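Reading the Grimenow charter amendment

The city of Grimenow has put the full text of its charter amendment online, and I have now read it twice. It is 57 pages long. Most of the coverage has dealt with one sentence on page 16, the one that lets the mayor remove a department head without a council vote. My notes cover the rest.

The amendment does three separate things. It changes who can remove department heads, it moves the budget deadline to September, and it rewrites the rules for citizen petitions. The ballot will present these as a single yes or no question. State law allows this if the parts share a "common purpose," and the city attorney's memo gives that purpose as "efficient administration."

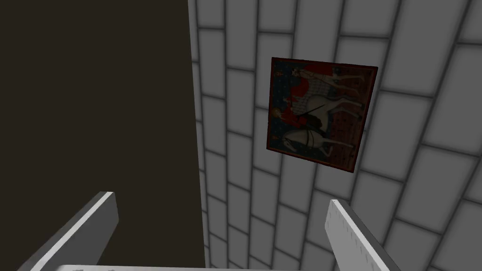

Gray brick wall beside a dark panel.

The petition section deserves more attention than it has received. Under the current charter, a petition to put an ordinance on the ballot needs 200 valid signatures from each ward. The amendment keeps that number but adds a filing step. The sponsor must submit the wording to the clerk before collecting any names, and the clerk has no deadline to respond. I looked for one in the definitions and in the appendix. The old charter had no such step, so there is no default to fall back on. 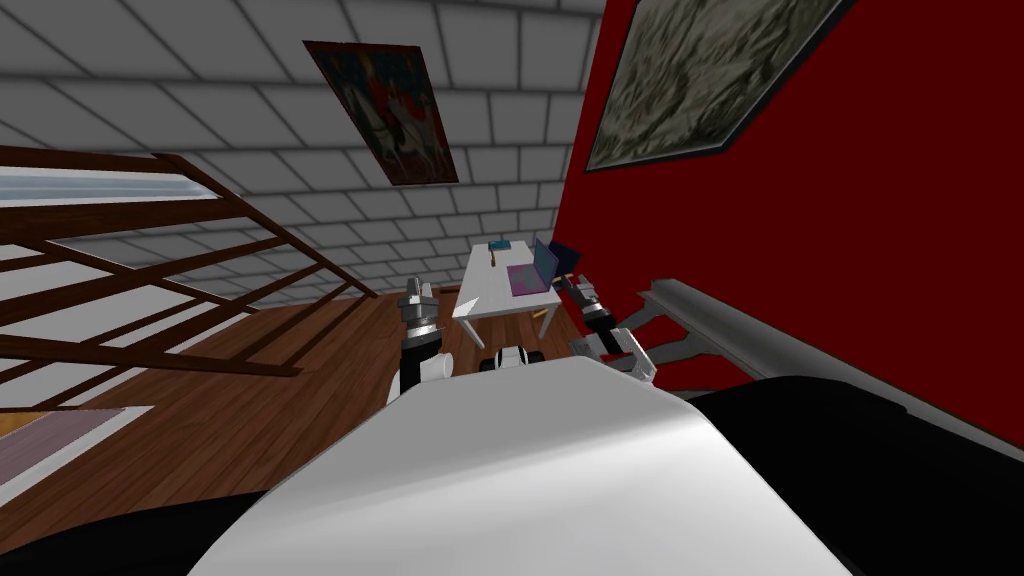 Deepak Sengar wrote in after my last post to say that the clerk already reviews wording informally, and that the new step only puts existing practice in writing. He also thinks a slow clerk could be taken to court. Both points may be right. An informal review can be skipped, though, and a lawsuit costs more than most petition drives raise.

The budget change is easier to defend. Brustthorpe made the same move a few years ago, and its council now gets the draft after the state aid figures are final. The Grimenow version copies that language nearly word for word -- including a cross-reference to a section 217 that the Grimenow charter does not have. Someone should fix that before the ballots are printed.

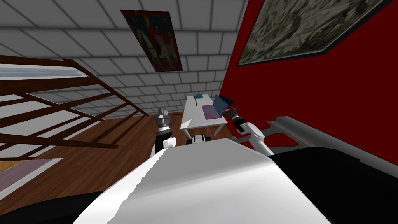

Yvette Li
Writer and editor

On the removal power itself, I am less alarmed than most. The council keeps its vote on appointments, so a mayor who fires a department head still has to get the replacement confirmed. The gap is in the acting appointments. An acting head can serve with no time limit and no vote, and the text does not bar the mayor from naming a second one when the first leaves.

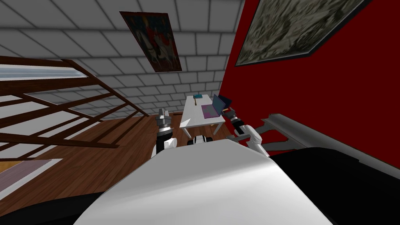
A limit on acting service would close most of that gap. The draft that went to first reading had one, in paragraph (d). The final version goes from (c) to (e). The minutes record no motion to strike it, and I have asked the clerk's office for the redlined copy.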